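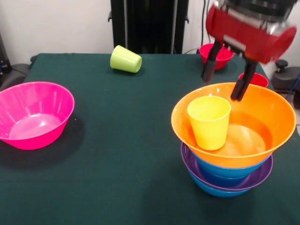
1. Task and setup

The project compares two ways of choosing the next action in a bowl-stacking task. The arm works over a table covered with a dark green cloth. The objects are plastic bowls and cups in several colors and sizes. All images come from a fixed camera, and the gripper has two fingers. We call the controller Dovia. The labeling tool, Penner, was written by Hậu Quan. Trí Quan wrote the controller and ran the trials.

A trial starts from a scattered layout. The controller must nest one bowl inside another until the stack matches a target order given as a list of colors. Cups are distractors unless the list names them.

2. Method

The baseline predicts a grasp point from the current image alone. The second version also receives a stack state, which is a short list of what is already nested and in what order. The list is updated after each release. Both versions were trained on the same 3000 labeled grasps and ran with identical speed limits.

Rim grasps were used for all bowls. One finger goes inside the wall and one outside, and the wrist angle is chosen so that the outer finger clears any neighbor. This was the hardest constraint to satisfy in crowded layouts.

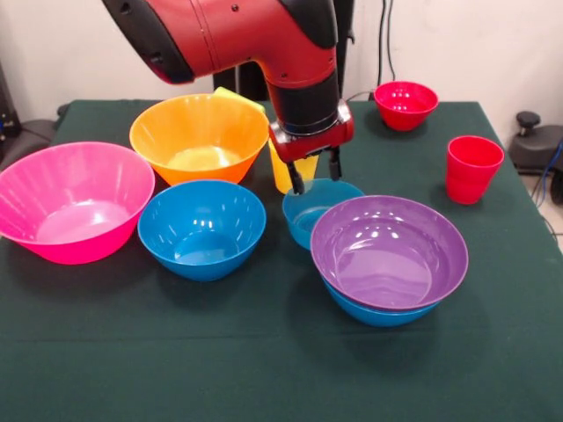 Clearance was checked on the image before each descent. If the predicted finger path crossed another rim, the controller tried the next angle and gave up after 60 attempts. Translucent walls were labeled by their rim only — the body outline was too unstable between annotators.

3. Results

The baseline failed 23 trials and the stack-state version failed 2. Most baseline failures had the same cause: a bowl already in the stack was chosen again as if it stood alone on the cloth.

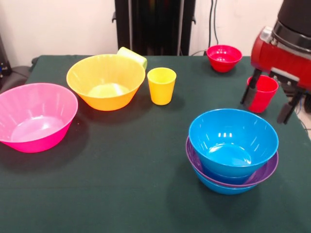

Color labels were the main source of remaining error. Penner stores one color name per object, so two objects that share a name can be told apart only by size and position. The small red bowl and the red cup are one such pair, and the baseline often swapped them when the list asked for red. A second case is a stack with the same color twice, as where a purple bowl sits between two blue ones. With only the lower wall of the bottom bowl in view, the single-image model merged both blues into one object. The stack state keeps them as separate entries.

4. Limits

We used one table, one cloth and one camera position. Glare on the inner floor of the bowls was not modeled. Cups lying on their side were excluded from the target lists — the rim grasp does not apply to them. The next version, Sorkero, will add a side grasp and a second camera.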